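Tabletop clearing protocol

The tabletop clearing protocol, often shortened to TCP-T to avoid confusion with the tool center point of an arm, is a set of working rules for testing and recording robot manipulation of dishes on a flat surface. It was drawn up at Wirkance and later adopted, with changes, by Trimow and Proltirau. It covers the layout of the table, the choice of objects, the conduct of the operator and the way results are reported. It does not cover the safety certification of the arm, which is handled under separate machine safety rules.

Background

Early tests of dish handling were hard to compare. Each laboratory used its own table, its own tableware and its own idea of a successful grasp. A 31-page draft circulated in June proposed a common layout, and most of its wording survives in the current text. The section on lighting was rewritten twice.

Table and objects

The work surface is covered with a single-color matte cloth, fixed so that it does not shift under a sliding plate. Dark green and dark gray are the preferred colors. Objects are rigid plastic, unbreakable in a fall from table height, and differ in color and diameter. A layout should mix plates, bowls and cups. Objects are placed upright, without stacking, and their spacing should vary between trials.

Glossy tableware is allowed. Reflections on rims and inner surfaces are treated as part of the task, and the operator may not turn or wipe an object to remove a glare spot once a trial has started.
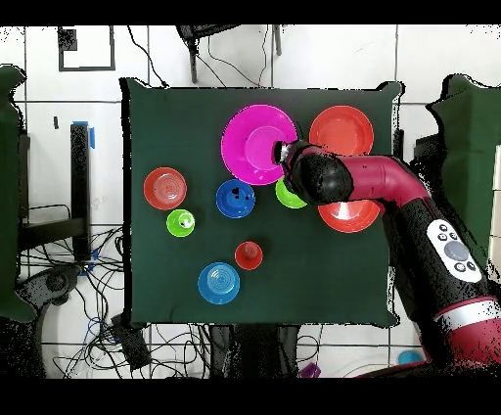 Sandrine Marty objected to the glare rule during review, writing that a bright patch inside a bowl can shift a depth reading by more than the width of the rim, and that a failed grasp then says more about the lamp than about the controller. She asked for the lamp position to be logged with every trial. The request was accepted and is now clause 7.

Approach and contact

Plates and bowls are grasped at a rim. The gripper should approach at reduced speed over the last 90 millimeters, and contact force is limited to the value stated in the test plan. Pushing an object to a better position is permitted if the test plan says so in advance - otherwise it is recorded as a fault.

An object hidden from the overhead camera by the arm is not considered lost. The controller may keep its last known position for the length of the motion, but must confirm it before starting a new grasp.

Floor and cabling

Cables should be kept out of the operator's walking path and away from the arm's reach. The Masson supplement adds that stands and posts carrying cameras are to be marked on the floor, so that a displaced stand can be returned to its position. Any displacement during a trial voids that trial.

Reporting

A full series consists of 200 trials. Shorter series of 64 are accepted for comparing two versions of the same controller. Reports list completed placements, dropped objects, faults and operator stops as separate entries. A combined score may be given in addition, provided that the formula is printed next to it.

Differences between versions

The Trimow version requires a second operator at the stop button. Proltirau permits one operator if the arm runs at reduced speed throughout. Results obtained under the two versions are listed in separate tables.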